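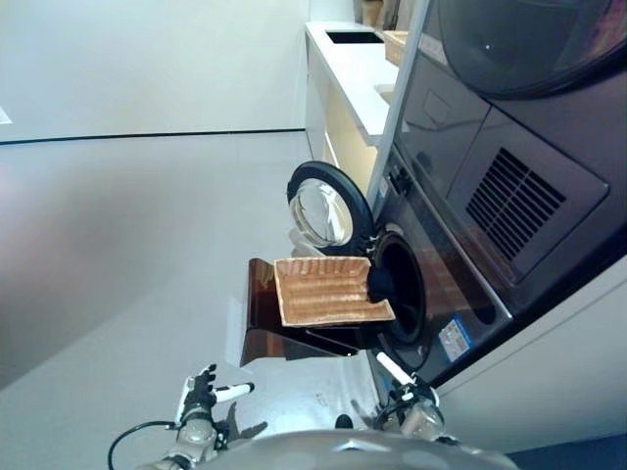
January 2018

Today was for the black clothes. I had put this off since we came back from Kasham, and the basket was so full that I could not see the tan side of it anymore, only sleeves. I do the dark things alone, always. My mother did it this way and I never found a good argument against it.

I woke up late and it was still gray outside. Dehua had already left and there was tea in the pot, too strong, so I added water to it and drank it standing up. Then I carried the basket to the machines. In our old place in Stalluleck the washer was in the basement and one had to go down with coins in the pocket and hope. Now the washer is inside the apartment with the dryer on top of it, and after four months I still feel a little rich when I open the round door.

I have learned how to load it. The first weeks I took the clothes out of the basket one by one, like a person choosing apples, and half of the socks fell down. Archana Tiwari saw me do it when she came for lunch in the fall, and she laughed and told me to bring the basket to the door and tilt it. Let the clothes go in by themselves, she said. She is right, it goes much faster. The rim of the basket has to be close to the opening and not too low, or the heavy things stay behind and only the light ones go. One has to look into the fold of the rubber afterward. Last month I found there a handkerchief of Dehua's which he had been blaming the hotel for.

I must write down the pockets. I checked all of them this time, the trousers too. I found a train ticket, a button that belongs to nothing I own, and a note from Sadao Okabe with the name of the dentist he recommended. I had told him I lost it. So now I will have to call the dentist, there is no excuse left.

The black sweater I did not put in. It is the one from Li, the small shop near the river, and the label says to wash by hand in cold water. I was tempted. The cycle for delicate things is called delicate, after all, and I think that whoever designed it wanted to be trusted. But I remember the green one, which went in as mine and came out as something for a niece. I laid the sweater on the chair in the bedroom, where it will probably stay until the weekend and then a week more.

While the water was running I swept the hallway and tried to finish the library book. I am on page 112 and I still do not like any person in it. The woman is always looking out of windows. I read the same paragraph three times and then I noticed that I was listening to the washer instead. It has a sound in the middle of the program, a kind of knocking, slow and then a little quicker, and each time I think that it is the zipper of Dehua's jacket hitting the glass. Maybe it is something else. Aiguo Jiang says that the machine may not stand level and that I should put my hand on it during the spinning and feel if it walks. I put my hand on it. It trembled but it did not walk. I will tell him.

The telephone rang and it was Muchen Gu, asking if I still have her big pot. I do still have her big pot. She needs it for the New Year dinner and she is already worried about the dinner, about who sits where, about her uncle who does not eat onions and who says so many times during the meal. We spoke for a long time. She said the heating in her building stopped again and they sent a bill for 1245 at the same time, and she asked me if this is legal. I said that I do not know but that it is rude. When I hung up, the washing had been finished for a good while and was lying there in a cold heap. My mother would have had something to say.

I shook out each piece before I put it up in the dryer. This is my second rule. If the shirts go in twisted they come out twisted and warm, and then I have to iron, and I do not iron in January, it makes the windows wet. The dryer is a bit too high for me. I can reach the back of it only on my toes, and there is always one sock at the back. I thought about asking for a step stool for my birthday, then I thought that this would be a sad present and I should buy it myself and ask for a scarf.

The filter was bad. I clean it every time, or I believe that I do, but today it gave me a whole gray felt, soft like something one could make a hat from. I do not understand how there is anything left of our clothes.

While the dryer was going I washed the basket too — nobody in this house has ever washed it, I am sure. I took it to the bathtub and used a brush with a little dish soap. The outside is smooth and easy, I only had to wipe it, and it became quite shiny again. The inside has ridges, and in the ridges there was dust and sand. Sand! We have not been to the sea since Lira, and this was two summers ago. I stood there with the brush and remembered the towels we had on that trip, and the man at the hotel who gave us the key to room 548 when the hotel had only three floors. Dehua kept walking up and down with the suitcases looking for it. In the end it was a room in the garden, behind the kitchen, and it smelled of fried fish every evening. I slept very well there.

So the basket is standing upside down in the bathtub now. I put the dry clothes on the bed in the meantime and folded them there. Folding black clothes in the evening is not a good idea. Everything is the same color and I paired some socks wrongly, I am certain, one with the thin stripe at the top and one without. Dehua will wear them anyway. He does not look at his feet until he takes off his shoes at other people's houses.

He came home after nine, very cold, and told me that the bus did not come and he had walked from the bridge. I gave him the warm pullover directly from the pile. He put it on over his shirt and tie and ate his soup like this. He asked what I did all day and I said laundry, and he said, all day? I did not answer. Then he wanted to know where his handkerchief was, and I said in the drawer with the other ones, for the last three weeks.

Tomorrow the towels, if the basket is dry. I have to call the dentist before lunch. The pot must go back to Muchen, I should put it next to the door now so that I fall over it in the morning. We have detergent for two or three more loads, and I want to try the one without perfume this time, the one we have makes my sleeves smell like somebody else's aunt. Also light bulbs for the hallway.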